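Skarkness Publishes Results of Its Gripper Comparison for Cable Handling

Two jaw designs, two arms and 1,427 attempts at picking up things that bend

Oct 11, 2025

Skarkness, the small automation workshop that tests off-the-shelf and home-built robot hardware, is releasing the full results of its gripper comparison today. The tests looked at one narrow question: which jaw shape does a better job with soft, stringy and floppy items such as sleeved cable, twine and small rounded parts?

The answer surprised the team a little, and we are very happy to share it, along with the raw logs, the jaw drawings and every note we made along the way (including the grumpy ones).

Two designs went through the full program. The Vidmar jaw is a wide, flat finger that narrows to a wedge, meant to slide under an item lying against a surface. The Londine jaw is a squarer block with a recessed face, meant to hold on hard once the item is between the fingers. Each was tested as a matched pair first. Late in the program we also tried them mixed, one of each on the same gripper, mostly out of curiosity.

The mixed pair won. With cable bundles it beat both matched pairs by a clear margin, and it dropped fewer small parts than the Londine pair did. The wedge gets under a strand, the block gives it something solid to press against, and the strand stays put while the arm lifts. The matched Vidmar pair was still the best choice for picking one thin strand out of several, so we wouldn't throw it in a drawer just yet!

"We had the mixed pair down as a Friday-afternoon sort of idea," said Hrvoje Jurić, who led the comparison. "Then the first set of runs came back and I asked for them to be done over, because I thought we had mislabeled the logs. They came back the same. I've been drawing new versions of that block ever since."

Braided sleeving turned out to be a very good test material. It's springy, it catches on sharp corners, and a bundle never lies the same way twice. Smooth cable slips through a weak grip in a way that is easy to spot, while braided sleeving can hang on by a few fibers and look like a good pick until the arm starts moving. We counted those as failures if the bundle let go before the end of the move.

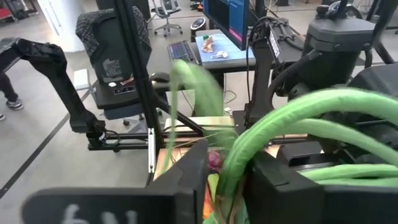
Both arms ran the same set of moves: approach, close, lift, carry, release. The closing force was set once for each jaw pair during setup and then left alone. It would have been possible to tune it for each item and get prettier numbers, but people who wrote to us after our last report asked for results they could repeat on their own bench without a week of fiddling, and we thought that was a fair request.

The wrist cameras got a workout too. We ran each jaw pair with two controller settings, one that used the wrist view all the way down to contact and one that stopped looking for the last 40 millimeters and finished the move blind. For the wide Vidmar finger, which hides a lot of the item as it closes, the blind finish was nearly as good. For the Londine block, the camera made a real difference when the item was a loose loop and almost none when it was a small rounded part.

Motion blur was our biggest headache. Thin strands swing when the gripper moves, and at the faster speed the controller often lost track of them between one picture and the next. Adding a short pause before the jaws closed fixed most of this. It also made the whole cycle slower, and the report gives the times with and without the pause so readers can decide what suits their own work.

Some things did not go well, and they are in the report as well. The first batch of Londine blocks had a top edge that snagged the sleeving, so those runs were thrown out and repeated with a softened edge. Handwritten marks on the jaws rubbed off faster than we liked, and we now keep a separate log of which finger is on which arm. Twine was harder than expected for every pair, and we don't have a good explanation for that yet.

The comparison began in February and used Darkum, our in-house control software, for both arms. The version used in the tests is included in the release with its settings files. Readers who want to try the mixed pair will need to change the closing offset, as the two fingers meet off center. The value we used is listed in the setup notes.

Next up is a round with softer finger pads, followed by a test in which both arms handle the same bundle, one holding while the other sorts. Early tries have been messy and a lot of fun. Jurić's team would love to hear from anyone who has run similar tests with sleeved cable, especially if their results disagree with ours.

The report, logs and drawings are available free of charge from the Skarkness website. Questions about the test methods and requests to visit the workshop can be sent through the contact page.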